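Pumville Print Cooperative

The Pumville Print Cooperative is a member-run screen printing workshop and clothing label in Pumville. It produces short runs of garments designed by local artists and sells them by subscription and through a storefront on Barrera Street. The cooperative is known mainly for the Enthorpe series, a set of nine garment designs based on the street signs, shop fronts and murals of the Enthorpe district.

History

The workshop was started by the printmaker Chiyo Nakajima in a former upholstery shop. It first printed posters for music venues, and garments were added when several venues asked for shirts to sell at the door. Poster work declined over the following years, and clothing became the main source of income. The members adopted a cooperative structure after Nakajima gave up sole ownership. She remained as head printer.

Production

Garments are bought blank from outside suppliers and printed by hand on a six-color manual press. Water-based inks are used on cotton. Nylon and polyester shells are printed with a solvent-based ink and cured at a lower temperature — a slower process, which limits output to 40 pieces per shift. Each design is restricted to one run of 1,000 garments, after which the screens are reclaimed. Test prints are kept in a flat file at the workshop and may be viewed on request.

Artists are paid a flat fee on delivery of the artwork and a share of each sale. They keep the copyright in their designs.

Enthorpe series

The series opened with a sweatshirt showing the lettering of the Brola, a closed movie theater. Later designs covered a bus shelter, a laundry sign and a painted wall that has since been demolished. The Brola sweatshirt was priced at $65 and sold out before the second design was released in March. Some residents objected to the use of the theater's lettering, and the cooperative agreed to print the name of the original sign painter inside the collar.

See also

Screen printing
Artist cooperative
Streetwear
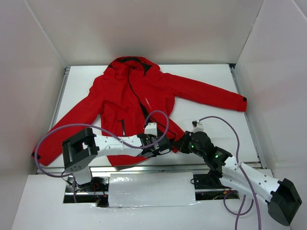
A red hooded jacket with a dark central zipper and a small white chest logo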